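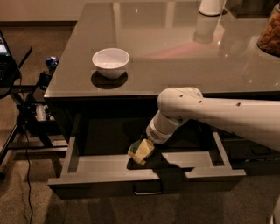 Puesta a punto de la célula de cajón y esponja con brazo Voltance

Este procedimiento cubre el ajuste del brazo Voltance para recoger y depositar objetos blandos en un cajón abierto. Se aplica después de cambiar el recubrimiento de los dedos, de mover el mueble o de actualizar el controlador Simetix. Lo redactó Jocelyn Malabanan y lo mantiene Edgardo Bañez.

Antes de empezar

– Mueble apoyado en las cuatro esquinas, sin balanceo.
– Parada de emergencia al alcance de la mano.
– Portátil conectado y consola de Simetix abierta en modo manual.
– Velocidad limitada a 200 mm/s.

1. Referencia del tablero

Lleve la pinza sobre el tablero y baje en pasos de 5 mm hasta la altura de aproximación. Guarde el punto como TABLERO_Z. El sobre brillante produce reflejos que la estimación de profundidad puede tomar por objetos. Si la consola marca un contorno donde no hay nada, baje la exposición y repita la lectura. No corrija la altura a mano para compensarlo.

2. Referencia del cajón

Abra el cajón a mano hasta el tope. Registre dos puntos sobre el canto superior de cada lateral y uno en el fondo. El programa calcula con ellos el plano de depósito. Si el cajón retrocede al soltarlo, revise las guías antes de seguir – un cajón que se mueve invalida los cinco puntos.

3. Agarre de la esponja

Fije la fuerza de cierre en 800 en la escala interna del controlador. Con valores más altos la espuma se deforma y la esponja gira al abrir los dedos. Ejecute la rutina de transporte y deténgala sobre el cajón.

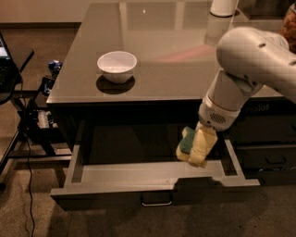 Esponja sujeta sobre el lado derecho del cajón abierto.

Compruebe en esta posición que la muñeca libra el canto del tablero. Si la separación es escasa, desplace el punto intermedio hacia fuera y conserve el de depósito.

4. Prueba sobre el tablero

Coloque la esponja plana, con la cara verde hacia arriba, cerca del borde delantero. Deje el cuenco en su sitio: sirve como obstáculo fijo para validar la trayectoria. Aproxime la pinza desde la derecha. 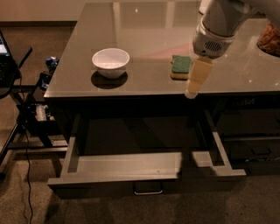 Pinza a la derecha de la esponja, sobre el borde delantero del tablero.

Repita la prueba con la esponja girada 90 grados. Si un dedo roza el tablero, vuelva al paso 1.

Mantenimiento

Revise el recubrimiento de los dedos cada 2.000 ciclos. Límpielo con un paño húmedo, sin disolvente. Tras sustituirlo, repita los pasos 1 y 3; el 2 solo hace falta si se ha movido el mueble. Anote el cambio en el registro de Lagman con el número de ciclos y las iniciales del técnico.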